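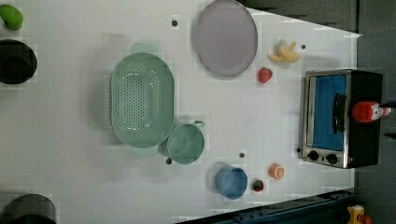 Search resources
Enter keyword or item no.
Playroom > Safety > Monthly checks > Pretend kitchen

Pretend kitchen toy check, March
Filled in by Ruxandra Furtună, Matei Playgroup

I did this one Tuesday before the kids came in, with a coffee going cold beside me. Comments are mine, so blame me for the rambling!

1. Colander (sage green)
OK. Ran my finger through all the holes and round both tab handles, no sharp bits. Still my favourite colour in the whole set.

2. Cups and the big oval plate
OK. Squeezed the rims for cracks. The blue one has a scuff inside that won't scrub out, but it's only a scuff.

3. Small play food
WATCH. Everything goes through the choke tester, no exceptions. Banana and orange slice are fine. The strawberry is fine too, but only just, so I'd like it kept up on the high shelf when the under-threes are in. Same for the wee red and green one (tomato? apple? we argue about it every month).

4. Toy toaster oven
OK. Door opens and shuts without nipping fingers, and I tried it with my pinky to be sure. Both knobs are on tight. Gave them a good tug, then another one.

5. Soft food
OK, with a comment.

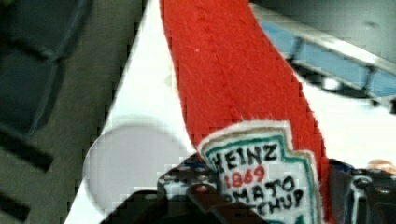 Plush ketchup, label side up.

I pulled hard along the seam and round the edge of the label patch, and nothing gave. Stitching on the lettering is flat, no loops for little teeth to catch. There's a fleck of white lint on the red that I keep meaning to pick off. It gets chewed more than anything else we own, so please put it through the wash every Friday, cold, in a mesh bag.

6. Storage tub (Bustent, item 552)
FIX. Lid has a split at one corner. I've taped it for now and asked Vullora for a new one, $9 plus postage.

7. Table and floor
OK. Wiped the top, checked underneath for splinters and gum (one gum, grr). Table doesn't rock. Floor swept right up to the legs.

Still to do: new lid, and move the choke tester back to the drawer by the sink, whoever borrowed it!

Next check: first week back after the break
Signed: R. Furtună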